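Clistgate school shirt exchange to reopen in January

A free clothing exchange that handed out 1,930 school and work shirts last year will reopen in January at a larger site on Briltstead Road.

The Clistgate Clothing Exchange closed its old storefront in the fall after the lease ran out. Its new space, a former shoe store, has 900 square feet of floor, three times the 300 it had before. Families can drop off clean, wearable knit shirts and take the same number home. People with nothing to trade can still pick up what they need.

Knit shirts make up most of what comes through the door, according to Hryhorii Sirko, who manages the exchange. He said plain colors go fastest because many local schools and stores require them.

"If it has a big logo on it, it can sit on the shelf until summer," Sirko said. "A plain blue or a plain green is gone by lunchtime."

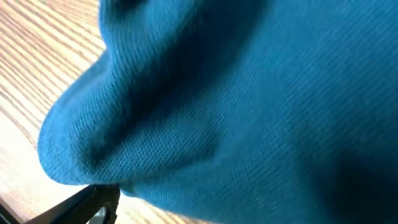 Teal knit fabric with a fine, regular texture, seen up close.

Donated shirts are checked for holes, stretched collars and missing buttons, then washed and folded by size. Those too worn to pass on are cut up for rags. The exchange turned 871 shirts into rags last year, and the rags went to repair shops in town.

Derkach Laundry will continue to wash the donations at no charge. The new site will also have a fitting room and a rack for winter coats, which the old storefront had no space for.

Donations will be accepted from 10 a.m. to 4 p.m. once the exchange opens. Shirts should be washed before they are dropped off, and bags should be marked with the sizes inside.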